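Speaker notes: "Does the Bin Help?"
Dumisani Van Wyk, Naltby parents' evening, Dec 3, 2022

Slide 1. Title only. Wait for people to sit down. Say up front that I'm not selling a system and I own too many bins myself.

Slide 2. The claim. The Gestberg leaflet promises that a child with a clear bin will tidy up "without being asked." Read it out slowly. Ask who has seen this happen. Leave a gap.

Slide 3. Where the claim comes from. As far as I can find, one survey, 30 families, all of whom had just bought the bin. I wouldn't pick a toaster on that. The 2,000 households in the newer version of the leaflet are people who returned a card. Different thing. Don't get stuck here, last time in September I lost ten minutes to it.

Slide 4. Blocks, bin, table. Let it sit on the screen before talking.
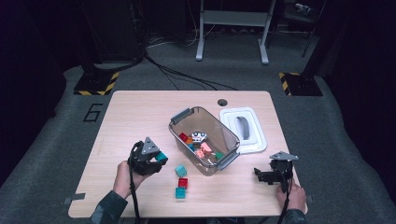
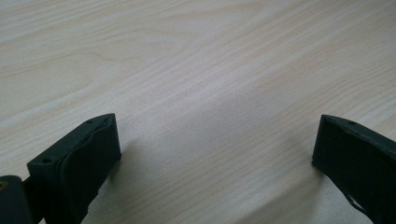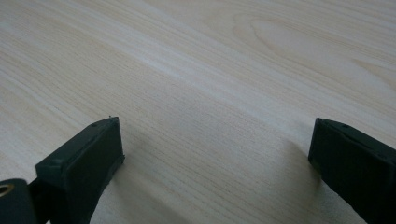
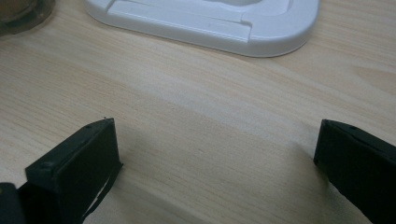 Slide 4: toy blocks and a clear bin with gray latches (first picture); the wood-grain tabletop is in all four.

Points to make on slide 4:
- Clear sides are supposed to let you find what you want. Fine, but look at what's in with the blocks: a thin cable and some white and gray part. A see-through bin shows you the mess. It doesn't sort it.
- Three blocks on the table, below the bin. Is that tidying or playing? I can't tell from a picture and neither can the people who write leaflets.
- Latches. Ask the room whose four-year-old can work a latch. My guess is fewer hands than Gestberg would like.
- Bare tabletop in the second and third pictures. People love this shot. A clear stretch of wood says nothing about where the stuff went. Under the couch is also an option.

Slide 5. Cost. Qudah's full playroom set has 2,678 pieces counting labels and dividers. Pause for the laugh, if there is one. Then ask who sorts the labels.

Slide 6. What I'd try first. One bin, no labels. Take the cables out, they belong in a drawer. Put it where the playing happens. Give it 3 weeks and be rude about the results.

Someone will bring up the Andau method (color by color, one bin each). Short answer: I tried it and we spent our evenings arguing about teal. Long answer only if there's time.

Slide 7. Questions. Repeat each one for the back row. Handouts are by the door, the phone number on them is the old one.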